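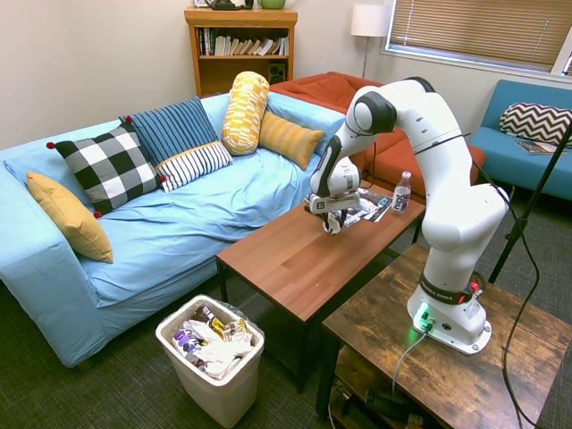
Joan Pellow, bench binder, Tredo Bindery
Notebook, 16/07/2018

Boards are warping again and I'm cross about it, so I'm writing it all down before I forget what I did. The Tatelard parish registers were meant to be the easy job of the summer (plain cloth, no gold, flat backs) and I came in this morning, took the weights off and every single cover had curled outwards like a stale sandwich. Not by a huge amount. You could press one flat with your palm and it would stay there just long enough to make you hopeful, and then up came the corners again.

So, what was different from April, when the trial volume behaved perfectly?

First thing, the weather. The hygrometer by the sink says 66 and the room was at 26 degrees when I unlocked, with all the windows shut overnight. In April it was so dry in here that the paste was skinning over while I was still brushing it out. I know perfectly well that board drinks up whatever's in the air, and I still didn't bring the new pack up from the store to settle before cutting. It came from downstairs, which is cool and a bit dank, straight on to the bench and under the knife. That's on me.

Second thing, the board itself. We ran out of the old grey and these are from the Bosman delivery. It's nice stuff to cut, very clean edge, hardly any fluff, but it feels harder and I think it takes longer to let go of water. I also had a proper look at the grain this time. I bent a bit of offcut both ways and could barely tell the difference, so I tore a strip and wetted it and yes, the grain runs head to tail as it should. Ruled that out at least! I had a horrible ten minutes thinking I'd cut the whole lot crossways.

Third thing, paste. I made the usual wheat paste but I cooked it for about 18 minutes because the phone went and I'd turned the heat right down while I was talking. It came out slacker than I like. I didn't throw it away, I just used it (mean habit) and I suspect I brushed on far more than I would have done with a stiff batch, the way you do when it's sliding about and you can't feel the drag under the brush. More water into the cloth, cloth stretches, cloth dries and shrinks, board gets pulled. It's exactly the thing I tell everybody else to watch out for.

Fourth thing, and the one I keep coming back to, the lining. For the trial I lined the inside of the boards with a scrap of the heavy kraft before the endpapers went down. On this batch I skipped it and went straight to the endpaper, the Trernari laid, because it looked thick enough to do both jobs. It's a beautiful paper, lovely creamy colour and it takes a crease without cracking, but it doesn't pull much. I laid a pasted strip of it on a bit of card next to a pasted strip of kraft and left them on the windowsill while I had my tea. The kraft had the card bent right up like a banana. The Trernari had made it look slightly thoughtful.

What I've done this afternoon:

Lifted the pastedown on the worst cover, which came away surprisingly cleanly with a damp blotter and a bone folder, apart from one thin patch by the hinge that I'll have to fill. Lined the board with kraft, grain matching, mixed paste and PVA so there's less water going in. Pressed it hard for a short nip and then put it between dry blotters and boards under a moderate weight. Changed the blotters after 30 minutes and again before I locked the glue cupboard. I'm not touching it until it's had a good long rest, and would everyone else please leave it alone too. It's the stack at the far end with the brick on it.

The other covers I've left exactly as they are. If it's mostly the damp then they may calm down by themselves once the weather breaks, and I'd like to know that before I go peeling perfectly good endpapers off things.

Also, note to self about the cloth. The dark green is fine but the oatmeal one shows every drop of paste that gets through, and there's a shiny spot on the back board of one volume that I tried to dab off and made bigger. It might brush out when it's bone dry. It might not. There's enough left on the roll to re-cover that one, if I cut the spine piece from the selvedge end and don't make any mistakes. 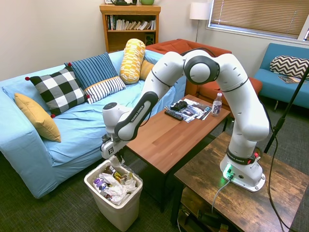

Pencilled in underneath, in a different hand: I don't think you can put this on the paste. I used the same slack batch on the two slipcases and they're as flat as the bench, but those were lined both sides. My money's on the missing kraft, with the damp making it worse. Would you try one with the kraft and one with two layers of the Trernari? If the double layer holds it you won't have brown paper showing through that cream. And please can we agree the new board lives upstairs from now on.

Right, fair point about the slipcases, I'd forgotten those. And the show-through is a worry, I held the lined one up to the lamp and you can just see a warmer tone at the edges of the pastedown. I don't mind it. The parish might.

So the plan is to lift a second cover tomorrow and do it with the double Trernari, first layer in mix, second in paste, same weight and same blotters as the first. I'll cook a fresh batch with the phone off the hook. The Bosman pack has gone up on the rack over the plan chest, interleaved so the air can get round it, and I've written the date it went up on the wrapper.

Still to order: blotting paper, kraft, a new brush for the PVA.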